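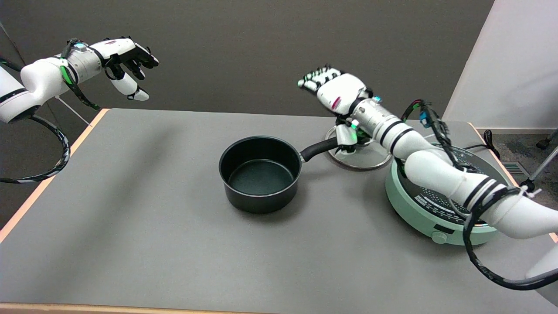

Survey: Many Part-Time Workers Want Their Hours Earlier
2 Feb 2024

Workers with changing schedules care more about when they learn their hours than about how many hours they receive. This is the main result of a survey published on Friday by Ririrel, a small research office in Stendcombe which studies working life.

The office received 885 complete answers during January. All who answered have at least one job where the schedule changes from week to week. They work in shops, care homes, warehouses, hotels and call centers, and some of them have a second job in the evening.

Of these, 422 said that they had refused a shift in the last year only for the reason that it was announced too late. The most common problems were child care and the bus timetable. A higher hourly pay for late shifts was popular too, but it came second on the list of wishes.

"We expected that money will be the first subject, as it was in our earlier surveys," said Seema Shukla, who led the work. "But people wrote to us long comments about their calendar. One woman told us that she has not booked a dentist for two years."

The survey also asked what is a fair notice. The answer chosen most often was 10 days. Many employers in the area give less than one week, and in the comments several people described messages which arrive the evening before.
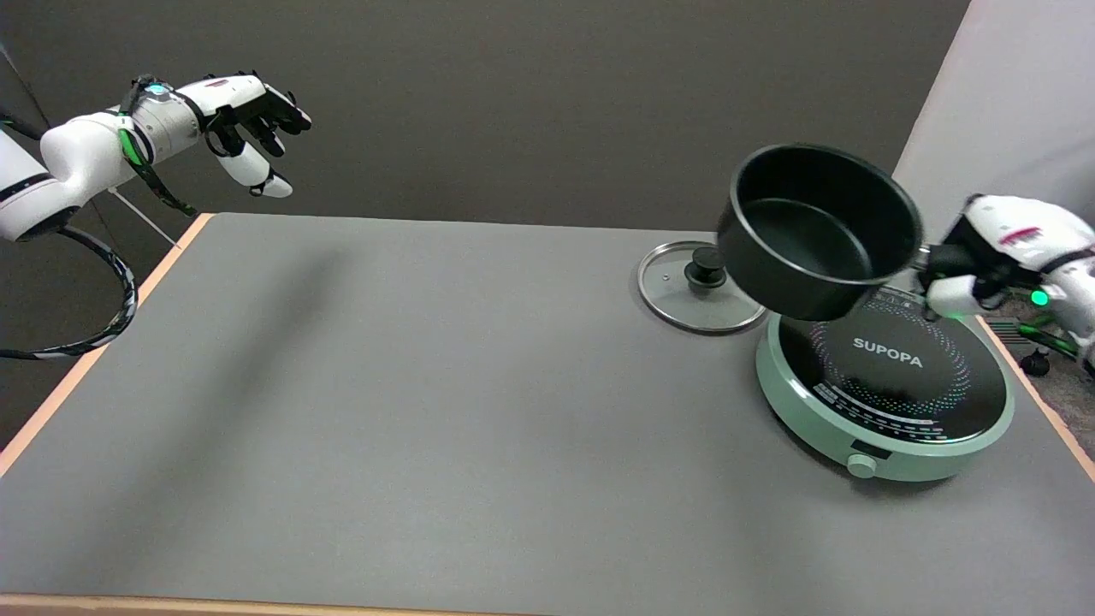

A saucepan is held by its handle over a gray table.

One employer has already tried a longer notice. Wong, a catering supplier with 70 employees, started in the autumn to publish its schedule two weeks before. Yaqin Liao, who plans the shifts there, said the first month was difficult, as the orders from customers still came late and the team leaders had to guess.

"Now we keep a small list of people who like to take extra hours, and we call them first," Liao said. "The others can be at home with the phone switched off."

The company uses a scheduling program called Flokumen, but Liao thinks that a sheet of paper on the wall would do almost the same job if it is put up in time.

Shukla warned that the answers were collected online, so people who have little time or no good connection are probably missing. Ririrel wants to repeat the questions next winter and to add a part for managers. The full report, with the tables for each type of work, can be requested from the office in Stendcombe without charge.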